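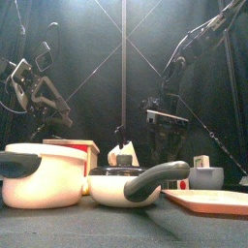

Left arm over the cookware, right arm holding the plate. Cable loops on the left are what I'm asking about.

Lerkisgate Forums > Small Arms & Home Cells > Maintenance

Two-arm kitchen cell, left arm drops out when it reaches low

plerkora_pete
Posted September 4, 2023
Long-time reader, first-time whiner. Two arms over a dark gray table, toy kitchen stuff to practice on, black fabric behind. The right arm is a saint. The left one loses its gripper whenever it reaches down low on the far left, where the big pot lives. Jaws stop answering, the camera on the arm freezes, and then both come back when I lift it away. I've reseated every plug I can reach. 37 dropouts since I started keeping a tally, all on the left.

Controller is a Hayashi. Table kit and mounts are Inari. Before you ask, yes, I tried turning it off and on again. I am very good at that part.

gearlash
It's the cable. It's always the cable. You've got loops hanging around the joints with nothing holding them, so every time the elbow opens up the harness gets tugged at the connector. Clip it on both sides of each joint and leave slack between the clips.

two_left_grippers
Disagree with "always." Camera and gripper going together says power to me. If they share a supply line, one sag takes out both. Put a meter on it while the arm holds low.

gearlash
A tugged cable is also a power problem. I rest my case.

two_left_grippers
You've rested that case in every thread since I joined.

mopbucket
Unrelated, but what are the thin cables making the X behind the pole? Bracing? If those are tight and anchored near the arms I'd want to know what they're doing to your alignment.

plerkora_pete
Bracing, yes. The pole wobbled before I put them in. They don't touch the arms, I checked with a strip of paper.

mopbucket
Fine. Loosen them a little anyway.

plerkora_pete
No.

slow_servo
Cheap test before anyone buys anything. Power down, hold the left arm in the low pose by hand, and look at the connector at the gripper end. If the cable is straight going into the plug, gearlash wins. Then power up with the jaws idle and wiggle the cable an inch from the plug. Don't wiggle with your fingers near the jaws. I have a fingernail that would like to be remembered.

Also, that thin black one curving off to the left below the gripper. Where does it end up?

plerkora_pete
Over the side of the table and back to the controller. It isn't clipped to anything. I can hear gearlash typing.

gearlash
I wasn't going to say a word.

gearlash
Clip it.

plerkora_pete
OK, did both tests. Meter first: supply stays flat as a pancake with the arm parked low, so sorry, two_left. Then the wiggle. Camera froze on the second wiggle. Opened the plug and one of the crimps was hanging on by what I'd call good intentions.

New crimp, clips on each side of both lower joints, slack between. Ran it 200 times down to the pot and back at slow speed. No dropouts.

two_left_grippers
A meter won't catch a short sag, for the record. Parked isn't moving. But a bad crimp is a bad crimp and I'm glad you found it.

gearlash
For the record, it was the cable.

slow_servo
It was the crimp.

gearlash
The crimp is part of the cable.

mopbucket
Do the right arm while you have the tool out. Same kit, same age, same person crimped it, I assume.

plerkora_pete
Same person did, and he resents the tone. The right arm has been perfect though. I don't like opening things that work.

mopbucket
So was the left one, until it wasn't.

plerkora_pete
Opened the right one. Two of its crimps slid off when I looked at them. Redoing the lot tonight, and I need to find where I put the bag of spare pins.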